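Zwischenbericht zur Beschaffung, Projekt Jinasar
Stand: 27. Mai 2019

Der zweiarmige Aufbau läuft, und wir sind damit sehr viel weiter, als wir beim Antrag zu hoffen gewagt hatten! Beide Arme sind montiert, die Verkabelung ist abgenommen, und seit Anfang Mai üben wir mit großen, weichen Textilien. Genau dort zeigt sich, wofür das restliche Geld am besten eingesetzt ist.

Von den bewilligten Verbrauchsmitteln sind 700 Euro noch frei. Davon möchten wir 500 Euro für Ersatzgreifer von Arkutska verwenden. Die Arbeit mit Stoff beansprucht die Greifer stärker als die starren Teile aus der ersten Phase, und die Lieferzeit beträgt zurzeit 12 Wochen.
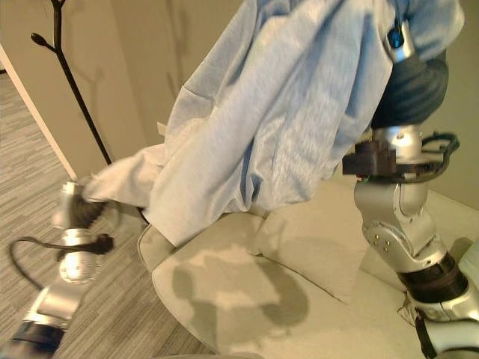
Textilversuch am Sessel: beide Arme halten das graublaue Tuch.

Bei den Greifern selbst sind wir noch nicht festgelegt. Maluleke hat uns ein zweites Angebot geschickt, das pro Stück 50 Euro günstiger ist, allerdings ohne Adapter. Wir rechnen beides bis zur nächsten Sitzung in Olunthorpe durch (die Adapter könnten wir vermutlich in der eigenen Werkstatt fertigen, das wäre eine schöne Aufgabe für unsere Auszubildenden).

Zurückgestellt haben wir die zweite Steuereinheit. Sie bleibt auf der Wunschliste, aber die vorhandene reicht für die geplanten Versuche aus. Die Wartung der Gelenke ist im laufenden Vertrag enthalten und belastet das Budget nicht.

Wir bitten um Freigabe der Umwidmung von Verbrauchsmaterial auf Ersatzteile. Das Formular liegt bei, die beiden Angebote ebenfalls.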